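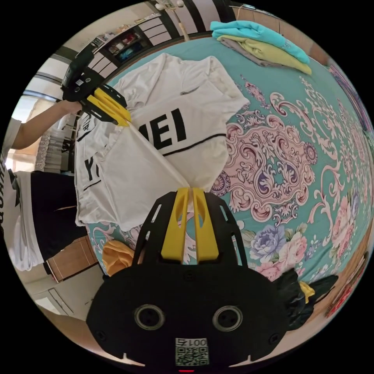

Home Stories Poems Submit About

The Folding Hour

I love folding laundry, and I will say so to anyone who will stand still long enough. My sister thinks it's a sickness. She came to stay with me in May, between apartments, with two duffel bags and a box marked Flommont, which was the name of the hotel where she'd worked the front desk until it closed. By the second evening everything she owned was in my dryer.

"Just put it in a drawer," she said.

In a drawer! I dumped it all out on the bed, on top of the teal sheet with the roses and the big pink curls all over it, the one our mother ordered from the Arnard catalog and then decided was too much. It is too much. I've slept on it for years and I still get a little thrill when it comes back out of the wash.

We started with the easy things. The gray one went down first, then the lime-yellow, then the turquoise on top, and already the bed looked like somewhere a person could live. My sister held the turquoise up to her chin before she let me have it. She'd worn it on the ferry to Drirnon, she said, the summer she was going to move there and open a bakery, and it rained sideways for the whole crossing and she ate a cheese roll in the engine stairwell with a stranger's dog on her feet.

"You never told me about the dog."

"You never asked me what I was wearing."

So that was how we did it after that. She'd pick something up, and before it could be folded she had to tell me where it had been. The mustard one had been to a wedding and also under a car. The black one she wouldn't talk about, and we left it in a heap where it was.

Then we got to the white T-shirt with the big black letters. I took one corner and she took the other, and we pulled until the letters ran into each other and stopped spelling anything. She'd had it on the night the Flommont closed. Room 852 was the last to check out, an old couple who had come every spring and wanted to tip her in coins from a jar. She stood in the lobby afterward with the key in her hand and no hook to hang it on, because the hooks had been sold that morning.

"What did you do with it?"

She nodded at the box.

We folded the shirt in thirds, sleeves tucked behind, the way our mother did it, and it came out so square and so good that I clapped. She laughed at me. Then she shook it out again, the whole thing, and laid it flat across the roses.

"Once more," she said. "I want to do the left side."

81 shares | 12 comments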